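Pinov 핸드 손가락 열림 불량 및 물체 낙하: 자주 묻는 내용 정리
1월 게시 | Grallosstead 핸드 유지보수팀

이 문서는 Pinov 핸드를 상자 내 피킹에 사용하는 현장에서 접수된 손가락 열림 불량과 그에 따른 낙하 문의를 모은 것이다. 대상은 섬유 커버를 씌운 핸드이며, 제어기는 Owino 계열을 기준으로 한다. 커버를 쓰지 않는 핸드에는 5번, 8번, 12번, 14번 항목만 해당한다.

1. 어떤 고장인가

손가락에 열림 명령을 내렸을 때 하나 이상의 손가락이 목표 각도까지 돌아오지 않는다. 제어기는 위치 편차가 허용치를 넘으면 해당 축을 정지시키고 "열림 미완료"를 기록한다. 편차가 허용치 안에 머무르면 정지 없이 다음 사이클로 넘어간다. 문제가 되는 쪽은 후자이다. 덜 열린 손가락이 다음 물체에 먼저 닿아 물체를 밀어내거나, 나머지 손가락만으로 잡은 상태에서 이송이 시작된다.

Trelano 포장 라인에서 처음 확인된 건은 2,672번째 사이클에서 발생했다. 세 번째 손가락이 덜 열린 채 하강했고, 물체가 상자 벽 쪽으로 기울어진 상태로 잡혔다가 이송 중에 떨어졌다. 정지 기록은 없었다. 같은 라인의 다른 핸드에서는 3,925번째 사이클에 정상적으로 "열림 미완료" 정지가 걸렸다.

2. 원인은 무엇인가

분해한 핸드에서 공통으로 나온 것은 커버 하단의 말려 들어감이다. 커버는 손가락이 펴질 때 너클 쪽으로 밀려 주름이 되고, 굽힐 때 다시 펴진다. 이 동작이 반복되면서 하단 가장자리가 조금씩 내려가면 관절 브래킷의 개구부에 걸린다. 한 번 걸린 섬유는 굽힘 방향으로는 저항이 작고 펴짐 방향으로는 저항이 크다. 파지는 되는데 열리지 않는다는 신고 내용과 일치한다.

커버가 말려 들어가는 데 관여하는 조건은 다음과 같다.

- 커버 고정 밴드가 규정 위치보다 손끝 쪽에 있음
- 커버를 뒤집어 세탁한 뒤 그대로 장착함
- 상자 안쪽 벽이나 날개에 커버가 반복해서 스침
- 관절부에 종이 분진 또는 발포재 부스러기가 쌓임

네 조건의 기여도는 아직 분리하지 못했다. Trelano 건에서는 첫째와 넷째가 함께 나왔다.

3. 주름이 있으면 모두 불량인가

주름 자체는 정상이다. 손가락을 펴고 아래로 늘어뜨린 자세에서는 너클 부위의 여유분이 가로로 접힌다. 판정은 주름의 개수나 깊이로 하지 않고 커버 하단과 금속 관절부의 위치 관계로 한다. 커버 하단이 브래킷 위쪽에서 끝나고 개구부가 가려지지 않으면 적합이다. 개구부 안으로 섬유가 한 올이라도 들어가 있으면 부적합으로 처리한다.

손바닥과 손목 쪽 커버에 생기는 넓고 완만한 주름은 손가락 동작과 연결되지 않으므로 판정 대상에서 제외한다. 다만 이 주름이 인접한 손가락의 관절부까지 내려와 닿는 경우에는 12번 항목을 참고한다.

4. 육안 점검은 어떤 자세에서 하는가

점검 자세는 상자 상부 대기 위치이다. 모든 손가락을 편 상태로 아래를 향하게 하고, 손끝이 물체나 완충 시트에 닿지 않는 높이에서 멈춘다. 점검 순서는 한쪽 끝 손가락에서 반대쪽 끝으로 고정한다. 손목 카메라 영상으로 예비 확인을 해도 되지만, 영상만으로 적합 판정을 내리지 않는다. 브래킷 안쪽은 내부 부품이 어둡게 보여 검은색 섬유와 구분하기 어렵다.

영상에서 확인할 항목은 손가락 사이 간격, 각 손끝의 높이, 커버 하단의 위치이다. 양 끝 손가락이 안쪽으로 약간 기울어 보이는 것과 손끝 높이가 서로 조금 다른 것은 그 자체로 고장 근거가 되지 않는다. 직전 점검 때 저장한 같은 자세의 영상과 비교해 한 손가락만 달라졌는지를 본다.
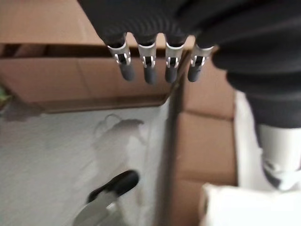 5. 손으로 손가락을 움직여 봐도 되는가

구동 전원이 차단된 상태에서만 가능하다. 비상정지 버튼을 누른 상태는 구동 전원 차단으로 간주하지 않는다. Owino 제어기의 일부 설정에서는 비상정지 후에도 손가락 축의 유지 전류가 잠시 남는다. 반드시 다음 순서를 따른다.

가. 핸드에 잡힌 물체가 있으면 받침을 댄 뒤 제거한다.
나. 팔을 점검 위치로 옮기고 정지시킨다.
다. 제어반의 핸드 구동 전원을 내리고 잠금장치를 건다.
라. 상태 화면에서 손가락 축 전류가 모두 영으로 표시되는지 확인한다.
마. 손가락을 굽힘 방향으로 먼저, 펴짐 방향으로 나중에 움직인다.

펴짐 방향에서 걸림이 느껴지면 즉시 멈춘다. 힘을 더 주면 섬유가 관절 축에 감기고, 그 뒤에는 현장에서 분리할 수 없다. 손가락 사이에 작업자의 손을 넣고 반대편에서 손가락을 밀지 않는다.

6. 걸린 커버는 어떻게 빼는가

5번의 차단 절차를 마친 뒤 작업한다. 고정 밴드를 풀고 커버를 손목 쪽으로 걷어 올린다. 걸린 부분이 함께 올라오지 않으면 손가락을 굽힘 방향으로 조금 움직여 개구부를 연 다음, 끝이 둥근 플라스틱 도구로 섬유를 밀어낸다. 금속 핀셋과 칼은 쓰지 않는다. 관절 내부의 배선 피복이 손상된 사례가 있다.

섬유가 빠진 뒤에는 브래킷 개구부를 건식 솔로 청소한다. 압축 공기는 금지한다. 부스러기가 축받이 쪽으로 들어간다. 올이 풀린 커버는 잘라 내 다시 쓰지 말고 폐기한다.

7. 전류 한계를 올리면 해결되지 않는가

문의가 가장 많았던 항목이다. 열림 방향 전류 한계의 출고 설정은 890 mA이며, 변경하지 않는다. 한계를 올리면 걸린 섬유를 끊으면서 손가락이 열리는 경우가 있어 증상이 사라진 것처럼 기록된다. 끊어진 섬유는 관절 안에 남는다. 한 현장에서는 한계를 올린 뒤 정지가 없어졌다가 관절 축이 고착되어 손가락 모듈을 통째로 교체했다.

설정을 이미 변경한 핸드는 출고값으로 되돌리고, 다음 운전 전에 모든 관절부를 분해 점검한다. 변경 이력은 제어기의 매개변수 기록에서 조회할 수 있다.

8. 정지가 걸리지 않고 넘어간 건은 어떻게 찾는가

사이클 기록에서 "열림 도달 시간" 열을 손가락별로 추출한다. 정상 핸드에서는 손가락 간 편차가 일정하게 유지된다. 커버가 걸리기 시작한 손가락은 도달 시간이 먼저 늘어나고, 그다음에 최종 각도가 모자라기 시작한다. Trelano 건의 세 번째 손가락도 낙하가 일어나기 훨씬 전부터 도달 시간이 늘고 있었으나 경보 대상 항목이 아니어서 확인되지 않았다.

현재 배포된 제어기 소프트웨어에는 이 항목의 자동 경보가 없다. 교대 시작 시 추세 화면을 수동으로 확인해야 한다. 경보 기능은 시험 중이며 배포 시점은 정해지지 않았다.

9. 점검 주기는 얼마인가

커버를 장착한 핸드는 1,000 사이클마다 4번의 육안 점검을 실시한다. 다음 경우에는 주기와 관계없이 운전 재개 전에 점검한다.

- 커버를 새로 장착하거나 세탁 후 재장착한 경우
- "열림 미완료"가 한 번이라도 기록된 경우
- 핸드가 상자 벽 또는 날개와 접촉한 경우
- 물체 낙하가 발생한 경우

사이클 수는 제어기 누적값이 기준이다. 커버를 교체할 때 누적값을 초기화하지 말고 교체 시점의 값을 점검표에 적는다. 초기화해 버린 핸드가 여러 대 있어 이번 조사에서 커버 사용 기간을 확정하지 못했다.

10. 상자와 내부 완충재도 원인이 되는가

간접 원인이 된다. 골판지 벽의 접힌 부분이나 날개 가장자리에 커버가 스치면 섬유 표면이 일어나고, 일어난 섬유가 브래킷에 걸린다. 상자 날개는 바깥쪽으로 완전히 젖혀 고정하고, 하강 경로는 벽면에서 충분한 여유를 둔다. 여유 거리는 핸드 폭에 손목 측면 돌출 부품까지 포함해 계산한다. 손가락만 기준으로 계산한 경로에서 손목 쪽이 벽에 닿은 건이 있었다.

바닥에 깐 백색 발포 시트나 포장 시트는 그대로 두어도 된다. 단, 시트가 들떠 있으면 손끝이 시트를 함께 집는다. 이때 손가락별 부하가 달라져 8번의 추세가 흐트러지므로, 시트를 집은 사이클은 판독에서 제외한다. 백색 시트 위에서는 핸드 그림자가 물체로 오인식되기도 한다. 이 현상은 인식 쪽 문제이며 별도 문서에서 다룬다.

11. 길쭉한 물체에서 낙하가 더 많은 이유는

손가락 하나가 덜 열렸을 때의 영향이 물체 형상에 따라 다르다. 짧고 두툼한 물체는 나머지 손가락이 위치를 잡아 주는 경우가 많다. 길쭉한 물체가 비스듬히 놓여 있으면 먼저 닿은 손가락이 한쪽 끝을 밀어 물체를 돌린다. 그 상태로 손가락이 닫히면 파지점이 무게중심에서 벗어난다.

표면이 매끄럽거나 광택이 있는 물체는 고무질 손끝에서도 파지점을 중심으로 돌아갈 수 있다. 길쭉한 물체를 다루는 라인에서는 파지 후 이송 전에 낮은 높이에서 한 차례 멈춰 자세를 확인하도록 설정한다. 확인 동작의 길이는 현장에서 정한다.

12. 손바닥 커버가 옆 손가락에 닿는다

손목 쪽 커버의 여유분이 한쪽으로 몰린 상태이다. 손바닥 커버와 맞붙는 위치의 끝 손가락에서 주로 나타난다. 검은 커버와 은색 관절부가 맞닿아 보이는 것만으로는 부적합이 아니다. 손가락을 천천히 한 번 굽혔다 폈을 때 손바닥 커버가 관절부를 따라 움직이면 고정 위치를 다시 맞춘다. 이 확인 동작은 방호 구역 밖에서 저속 수동 모드로 실시한다.

커버 없는 핸드에서 같은 위치의 손가락에 도달 시간 증가가 나타나면 커버와 무관한 배선 간섭을 의심한다. 배선 묶음의 고정 위치를 확인하고, 피복에 눌린 자국이 있으면 사용을 중지한다.

13. 커버 없이 운전해도 되는가

원칙적으로 허용하지 않는다. 커버는 너클 부위의 틈에 이물이 들어가는 것을 막고, 작업자가 관절부에 직접 닿는 것을 줄이는 용도이다. 커버를 벗기면 위험성 평가를 다시 해야 한다. 수리 대기 중 임시로 벗기고 운전한 현장에서 발포재 부스러기가 너클 안쪽에 쌓인 사례가 있었다. 예비 커버가 없으면 해당 핸드를 라인에서 뺀다.

14. 물체가 떨어진 뒤 바로 재시작해도 되는가

안 된다. 낙하 후에는 해당 사이클의 기록을 저장하고, 떨어진 물체를 회수하기 전에 구동 전원을 차단한다. 상자 안으로 떨어진 물체도 마찬가지이다. 팔이 대기 위치에 서 있다는 이유로 전원을 넣은 채 상자에 손을 넣은 건이 보고되었다. 부상은 없었으나 안전 이행 위반으로 분류했다.

재시작 조건은 다음과 같다. 육안 점검 적합, 손가락별 열림 도달 시간 정상, 물체 없이 실시한 개폐 시험 정상. 세 조건을 만족하지 못하면 핸드를 분리해 수리로 보낸다. 재시작 후 첫 교대 동안은 저속으로 운전한다.

15. 개선 커버는 언제 적용되는가

하단에 단단한 테두리를 넣은 커버를 시험하고 있다. 시험 핸드 한 대에서 거의 3,925 사이클까지 말려 들어감 없이 운전했으나, 테두리 바로 위쪽에서 마모가 나타나 설계를 다시 보고 있다. 적용 일정은 미정이다. 그때까지는 현행 커버와 9번의 점검 주기를 유지한다.

현장에서 테두리를 덧대거나 접착 테이프로 하단을 고정하지 않는다. 테이프가 브래킷 안으로 밀려 들어가면 섬유보다 제거가 어렵고, 접착제가 축받이에 남는다.

16. 수리 접수 시 무엇을 보내야 하는가

핸드 일련번호, 누적 사이클 값, 마지막 커버 교체 시점의 값, 사이클 기록 원본, 점검 자세에서 촬영한 손목 카메라 영상. 커버는 걸린 상태 그대로 보내는 것이 가장 좋다. 이미 빼냈다면 어느 손가락에서 나왔는지 표시해 따로 동봉한다. 손가락 번호는 핸드 본체의 각인을 따른다. 영상의 왼쪽부터 센 번호는 카메라 장착 방향에 따라 달라지므로 쓰지 않는다.

금요일 오후에 도착한 물품은 다음 주에 입고 처리된다.

댓글

피킹라인_야간
도달 시간 추세 화면에서 손가락별로 나눠 보는 메뉴가 안 보입니다. 전체 평균만 나옵니다.

유지보수팀
표시 설정에서 축 묶음을 해제하면 손가락별로 나옵니다. 사용자 권한이 '운전'이면 메뉴가 숨겨지니 '정비' 권한으로 들어가십시오.

setup_k
저희도 커버 뒤집힌 채로 달려 있던 게 두 개 나왔습니다. 안팎 구분이 너무 안 됩니다. 안쪽에 표시라도 넣어 주세요.

현장기술2
7번 읽고 확인해 보니 전임자가 전류 한계를 올려놨네요. 정지는 한 번도 없었는데 분해 점검 꼭 해야 합니까? 라인 세우기가 어렵습니다.

유지보수팀
해야 합니다. 정지 기록이 없는 것은 정상 근거가 되지 않습니다. 예비 핸드로 교체한 뒤 분리해서 점검하십시오.

setup_k
5번 라 항목, 저희 화면에서는 전원 내려도 축 하나가 미세하게 값이 남습니다. 센서 영점 문제로 봐도 되나요

유지보수팀
확인 전까지는 전류가 흐르는 것으로 취급하고 손대지 마십시오. 기록 원본을 접수로 보내 주시면 보겠습니다.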